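Setting rules for plate handling in simulation

The Purklow guideline on automated plate handling came out of its consultation period in April with 252 comments attached. Lama Bataineh, who chairs the drafting group at Rirklow, has read all of them.

"Most respondents agreed with the aims," she said. "Where they differed was on how much must be fixed in writing before a single run takes place."

The guideline covers tasks rehearsed in simulation before they are passed to a laboratory bench. It requires that every work area be marked and that the marking be the same in the model as on the bench.
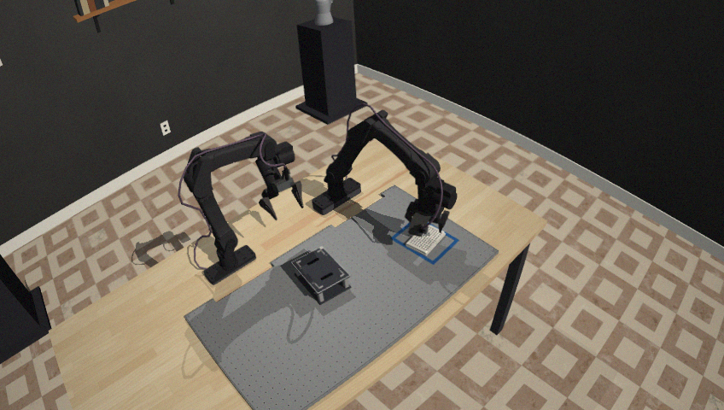
Two simulated arms at the work table, with the marked plate area at right.

Bataineh considers the marked area the most important provision. "A reviewer must be able to say whether the plate was inside the boundary or outside it. If two reviewers give different answers, the boundary has been badly drawn."

The draft asks for 2,000 simulated runs per task. Srour, which submitted the longest response, argued for a lower figure and reported its own results after 1,132. The group kept the original number but will allow runs to be shared between sites.
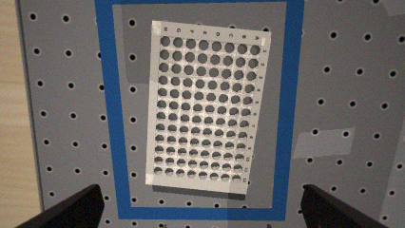 A 96-well plate inside the blue boundary

Orientation drew 20 separate comments. A 96-well plate carries letters along one edge and numbers along another, and the guideline now states that the position of well A1 must be recorded at the start of each run.

"A plate turned end to end still fits the same space," Bataineh said. "The record has to show which way it was facing."

Asked whether smaller laboratories could meet the requirements, she pointed to the Dovivell annex, which sets out a shorter form of record. Comments on the annex remain open, and the group will consider them before the final text is issued.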